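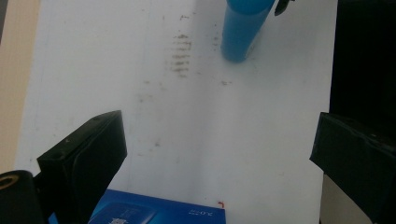 Photo: Malte Ehlers

Print this page | E-mail this page

Filed under: Student Work > Materials and Surfaces > Project Reports

Getting Marks Off White Work Surfaces
Project report by Ida Grube and Malte Ehlers
Jun 26, 2019

1. Why we chose this topic

The shared work tables at the Ornville workshop have white tops, and the tops do not stay white. Gray smears build up over a term. Students put paper over them, or wipe them with whatever is nearby, and the smears come back or spread. We wanted to know which kinds of marks come off with simple cleaning and which ones need more work.

The marks in the photo are typical of what we mean. The worst of them is a cluster of short gray smears, one above another, a little to the left of the blue cylinder. To the right of the cluster is one small smudge. Below it and to the left are speckles so faint that they are hard to see unless the light is right. There are pale specks in other places too, mostly in the upper half.

2. Sorting the marks

We put the marks into two groups. Smears are longer than they are wide and have a direction. Specks and smudges have no direction. We think smears come from something being dragged and specks come from dust and pencil, but we did not test where any mark came from. This should be treated as a guess.

3. Method

Our test pieces were offcuts of Palwood white board from the workshop scrap bin. We marked each piece with soft pencil, a rubber shoe heel and a dirty thumb, and left the pieces on a shelf for 5 days. Then we cleaned them in one of three ways:

a) dry cotton cloth
b) cloth dampened with water
c) cloth dampened with water and a little Keskin dish soap

Each piece got 20 strokes in one direction with light pressure. Malte did all the wiping so the pressure would be as even as we could make it. Ida judged the result without being told which method had been used. We waited 45 minutes before judging, as a damp board looks darker than a dry one.

4. Results

The dry cloth removed loose pencil dust but turned the heavier pencil marks into wide gray patches. In two cases the piece looked worse than before. Plain water did better on pencil and on thumb marks and did almost nothing to the rubber. Soap and water removed the pencil and thumb marks completely and made the rubber marks paler. A second round of 20 strokes took most of the rubber off.

We also tried a Vodlow eraser block on one spare piece. It removed everything but left a shiny spot that shows from the side. We would not use it on a matte surface.

5. Problems

Light was the biggest problem. A white surface is never one shade. It looks brighter in one area and grayer in another, and faint shadows are easily taken for dirt. Ida scored one piece as dirty when it only had a shadow across it. After that we turned every piece around once before scoring it.

We had also planned to weigh the cloths before and after, but the scale was not fine enough, so that part was dropped.

6. What we would change

We would use more pieces per method and leave some of them for longer, possibly until December. We would also try real table tops, where old marks have been leaned on and rubbed in. Our total cost was under 300 cents, all of it for soap and cloth.

Contact the workshop office | © 2019 Ornville Student Projects | Back to top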